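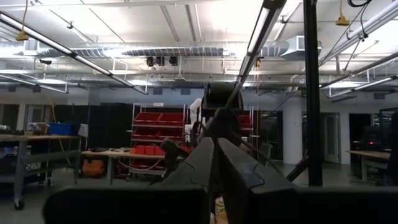 Skulcombe workshop puts its small-parts storage on one system

2 December 2014

The shared workshop at Skulcombe has finished moving its small-parts and packing stock into red open-front bins on wire shelving, replacing the mixed cartons and drawer cabinets used until October. The change covers the main racks, the smaller bins kept on the work tables, and the trays used to group cans before they are boxed.

Swanepoel, which supplied the shelving, delivered the uprights and shelves as separate parts. They were assembled on site over two days. The shelves are wire, set at a pitch that leaves a hand's clearance above the lip of a full large bin. The large bins go side by side on the main shelves, with further bins below table height. Heavy stock, mostly fasteners and cut metal, is assigned to the lower levels. Light stock such as caps, liners and blank labels goes higher up.

The new stock list runs to 978 line items. Under the old arrangement a line could be held in more than one place, and a count in October found 24 lines stored twice under different names. Those have been merged. Each line now has one home location, written as rack, level and position, and the location is printed on the job sheet next to the part number.

Small bins are used on the tables. These hold only what is needed for the job in hand and are refilled from the racks at the start of each shift. A small bin that is no longer needed goes back to the rack with its contents. It is not emptied into another bin. Partly used bins from different deliveries are kept apart until the older one has run out.

Tools are not yet part of the system. Hand tools are still kept loose on the tabletops, and users have asked for a fixed holder at each work position. Two designs are being compared, a slotted rail along the back edge and a shallow insert tray. The rail takes up less surface but gets in the way of long stock laid across the table. The insert tray holds more, and has to be lifted out for cleaning. A decision is expected after the next stock count.

The can-packing position has been changed at the same time. Cans were previously grouped by hand directly in the shipping carton, which made it hard to check the count in a lower layer once the upper layer was in. They are now grouped in a clear acrylic tray on a butcher-block table and transferred to the carton from there. The trays come from Dodora and have straight walls and an open top.
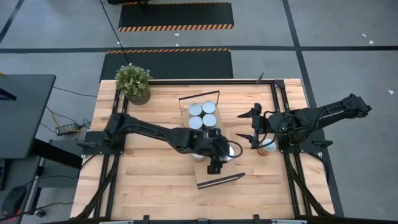
Cans are set upright and in contact with one another, starting in one corner and working outward in squares. A two-by-two block filled this way holds its shape when the tray is turned, while cans placed with gaps tend to drift and end up staggered, so that the last one in a row will not seat. The wall of the tray serves as the stop on the first two sides. No divider is used.

Clear trays were chosen after a trial against gray ones of the same footprint. With the clear wall, a leaning can or a dented rim can be found from the side before the tray is lifted. The drawback is scratching. The acrylic marks easily when it is slid across wood, and trays in daily use are expected to become cloudy along the base. The workshop has ordered 20 and will keep 10 in circulation, with the remainder stored flat and wrapped.

The table surface is also under review. The butcher block is comfortable to work on and does not ring when a can is put down hard, but it must be oiled and it stains if a spill is left standing. A sealed top from Vonine has been priced. It would be fitted over the existing block with no change to the working height.

Users with stock still in cartons are asked to bring it to the intake bench with the part number and quantity written on the outside. Cartons without a part number will be held separately and entered after the numbered ones. Liquids, batteries and anything under pressure should be declared before they are brought in, and are not to be placed in the open bins.

The next full stock count will use the new location codes. Replacement labels can be requested at the intake bench, and damaged bins should be handed in there with the old label still attached.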